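Chapter 4: Showing the Robot What You Mean
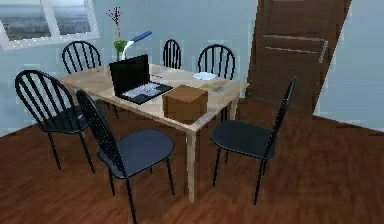 Figure 4.1. The simulated dining room used for the carton and laptop task.

I was terrible at my first remote-control demo. Krishnamoorthy Rajan handed me the controller, told me to move the box off the dining table, and went to get coffee. It took me 20 tries to get one run I'd let anybody else see (and I still clipped a chair on the way out!).

So let's start with that same room. The carton sits close to the front edge of the table, right by the open laptop, and there are chairs all the way around. You and I would just reach in between two chair backs without thinking about it. When you're steering an arm from a keyboard or a handset, you think about every inch, and your hesitation goes straight into the recording. A robot trained on my early runs would learn to dither just like I did.

In our Olach set we ended up with 1646 recorded runs of this task, and Annapurna Hegde threw out 242 of them, mostly for long pauses near the laptop. We'll go through her rules in Section 4.3.

First, though, I want you to drive. Load the room, leave the lamp and the vase where they are, and record five runs before reading on. Don't practice first. Save the ugly ones too, you'll need them for Exercise 4.2.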